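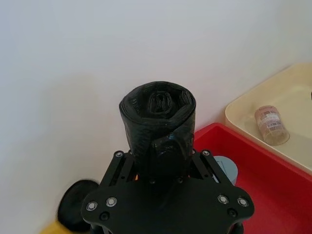
Home Datasets Docs Issues Releases

Gridis Visits

Gridis Visits is a table of published programmes for official visits by foreign heads of state, heads of government and foreign ministers. Each row is one stop: a meeting, a wreath-laying, a dinner, a factory tour, a speech. It is kept by the Drivwood data desk and released as CSV.

Contents

visits.csv has one row per visit, 600 in all. stops.csv has one row per stop, 3000 in all, joined to the first file on visit_id. places.csv lists the venues with a town and country for each.

Columns in stops.csv

visit_id - matches visits.csv
stop_no - order within the visit, starting at 1
local_date - date in the host country
start_time - local time, blank if the programme gives only "morning" or "evening"
kind - talks, ceremony, meal, speech, tour, press, private
place_id - matches places.csv
status - planned, held, moved, dropped
source - short code for the notice or report used

Sources

Rows come from notices put out by host governments and from newspaper reports the day before and the day after. Where the two disagree on a venue, the later report is used and the earlier one goes in the notes column. Private stops are included only if they were announced.

The first version was typed up from the Chaudhry cuttings, a paper collection held at Gindinbridge. Those rows carry the source code CH. Spellings of towns in them have been left as printed, so join on place_id and not on the name.
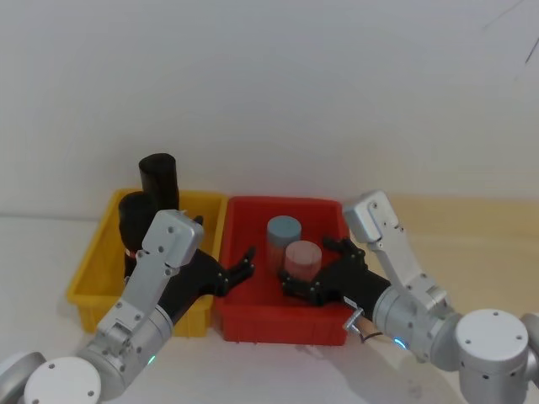

Status needs some care. A stop marked planned means we found no later report, and it may well have gone ahead. Please don't count planned stops as dropped.

Known problems

Short transit visits are thinly covered. Stops that ran past midnight keep the date they began on - this affects state dinners most. In 100 rows the kind is a guess from the venue, and these have kind_guess set to 1.

Checks

A second reader went through 800 stops against the source. Corrections are in changes.txt, oldest first.

Corrections

Open an issue with the visit_id, the stop_no and a link or page reference for the source. Reports without a source are left open until one is found.

Last updated 21 Oct 2025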